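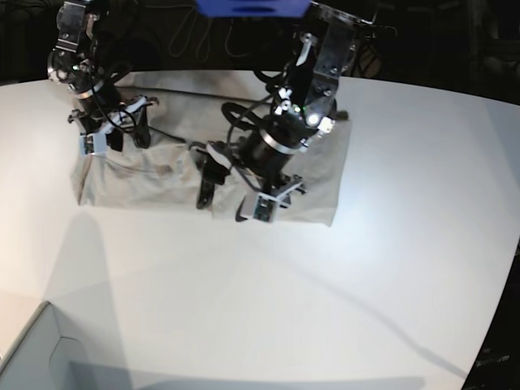 Beige cloth on the white table

Skiravbridge MX, round two entries

berkeo56
Entry is up to £247 for the weekend with the transponder. Is anyone still going?

cecilia_l
I am. Almost 296 miles each way for me, but the track is worth it. Jekance did my fork seals last week so the bike is ready.

ramanauskas_mx
Not at that price. Two motos and a muddy car park – I'll stick to club days.

berkeo56
Three motos this year, it's in the regs.

ramanauskas_mx
Three short ones. Same track time.
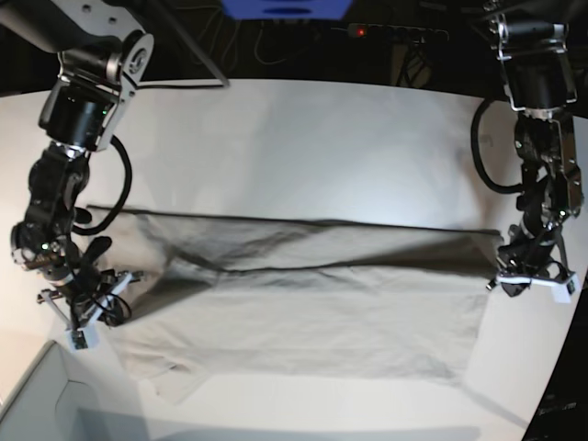 tworut
Can I ride a 250 two-stroke in the MX2 class?

cecilia_l
Only in the clubman group. The expert group is four-strokes up to 250. Email the club before you pay.

ramanauskas_mx
They took a week to answer mine in September.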